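Sorting by colour at Cledport

The returns hall at Cledport handles parts that come back. Control components, cells, switches and small housings arrive in mixed crates from service depots, and each one has to be looked at, identified and put somewhere. For years this was done at a long bench by people standing in a row. Since June, part of it has been done by two-armed robot stations, and the staff who used to stand at the bench now spend most of a shift doing something else.

The change was narrower than the word automation suggests. The site did not replace its bench. It took one step out of it, the first sort, and gave that step to machines supplied by Eltov, a firm that builds small workcells from bought-in arms and its own software. The later steps – inspection, electrical test, repacking – are still manual.

First sort is simple to describe. A part comes along a short belt. It is picked up, identified by type and colour, and placed in a tray. A person can be taught it in a morning. The difficulty is in the variety. The hall's catalogue holds 3000 part numbers, many of which differ only in a cap, a thread or a printed code, and parts do not arrive facing the same way. A button on its side presents a different outline from a button standing up, and a gripper has to approach it differently.

Eltov's answer was to use no fixtures. Earlier proposals had relied on nests and guides that hold each part in a known position, and every new part type would have needed a new nest. In the present cell, ordinary plastic trays are put down on the table and the arms find them. If a tray has shifted since the last cycle, its position is measured again before anything is released over it. The supplier calls this layer of software Gumon. It combines a fixed overhead view with a close view taken at the wrist, and it will not close the gripper until the two agree.

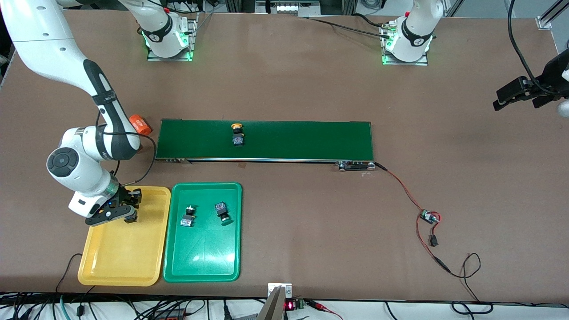
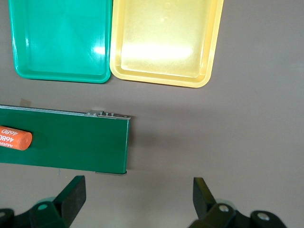 Agreement between the two views is also where most of the stoppages come from. Glossy plastic reflects the hall lighting, and a bright patch on a tray floor can be read as an object. Cylindrical parts have a habit of rolling. In the first weeks the cell halted for a person 29 times in one shift, nearly always for causes of this sort. Matt trays were tried and withdrawn, as they marked too easily. The lamps over the cells were moved instead, and the software was given a longer look at any part lying at the end of the belt.

A halt is a small event. The arms hold still, a message appears on the operator's screen and the operator chooses from a short list: retry, skip, or take the part out by hand. Taking it out by hand requires the cell to be put into its safe state, which adds time, so operators learned early to use skip and collect the awkward parts together at the end of a run. This was not in the supplier's procedure. It has since been written into it.

The job that has grown up around the stations has the title of cell attendant. One attendant looks after six cells. The work consists of feeding crates, clearing full trays, answering halts and recording the reason for each. It involves more walking than bench work and much less repeated reaching. Wrist and shoulder complaints were the reason the site gave for choosing first sort over the other steps, and attendants who moved across from the bench generally report that the reaching is what they miss least.

What some of them do miss is the pace. On the bench, a fast sorter could work ahead and then take a few slower minutes. A cell runs at its own rate. It does not tire, and it does not make up time either. The attendant's attention is divided into short pieces by events that cannot be predicted, and several people have found this more tiring than steady handwork. Two asked to go back to inspection and were moved.

The training arrangement was changed as a result. The original course lasted two days and dealt mainly with the controls. It now takes 18 hours spread over three weeks, and a good part of it is spent on reading the event log and on deciding when a recurring halt should be passed to maintenance. Maintenance itself has had to learn a new kind of fault. A worn belt or a loose wire can be found with familiar tools. A part type that is misread only when it lies on one particular side needs somebody to collect cases, and the people best placed to do that are the attendants.

For that reason the log has become the main point of contact between the hall and Trummer, the integrator that maintains the cells under contract. In the early months Trummer's engineers worked from machine data alone. They now ask for the attendants' notes first. A note saying that a part type fails after the crates have come from one particular depot will often shorten a search considerably – in one case the parts had been returned with a film of protective oil, and the finger pads were changed.

Pay is less settled. Attendants are on the bench grade with a supplement, and the supplement is under review. The staff side argues that diagnosis is a technician's duty and should be graded as such. Management's position is that the duty is shared and that the grade should wait until the second row of cells has been installed.

The floor for the second row has already been marked out. It stops short of the inspection benches, which stay where they are for now.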